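Category: Home & Workshop > Walls and Storage

Pegboard in a rented flat, is it worth it?
4 replies · 782 views

wiebke_v
Hello all. I moved to Rostville in October and my new flat has almost no storage. I would like to hang my sewing things and a few hand tools in the corridor. My landlord, Mr Barrios, allows screws in the wall, but he wants the holes filled when I leave. Is pegboard a good choice, or should I buy a rail with hooks? The wall is old plaster and it crumbles a little when I drill.
Wiebke

VidarVik
I would take the rail. With pegboard the hooks come out every time you lift something, and this made me crazy for years. Also you need a gap behind the board for the hooks to go in, so the wall must be quite flat or you must put battens. On old plaster it is a lot of work for hanging scissors.

yolanda.c
I do not agree with Vidar. Hooks come out only when they are too thin for the holes. Measure the holes first, then buy the hooks, and do not mix two makers. I have mine above the sewing table and I change the arrangement all the time - with a rail you cannot do this. For the battens I used 30 mm screws with plugs and they hold well.

VidarVik
30 mm in crumbling plaster? Your plugs are sitting in the plaster only, and not in the brick. I would go much longer. But it is true that my hooks were the cheap ones.

conceicao_pristport
Vidar is right about the screws and Yolanda is right about the hooks :) Drill slowly, without hammer action, and clean the dust from the hole before you put the plug. I also recommend to paint the board before you hang it, with a small roller and very little paint, otherwise the holes get closed and you will spend an evening with a toothpick.

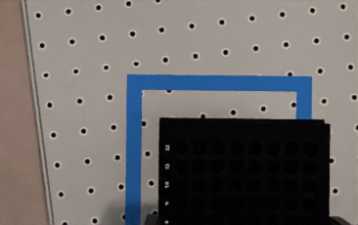
White pegboard against a beige wall.

Share (4) · Contact · Forum rules · Back to top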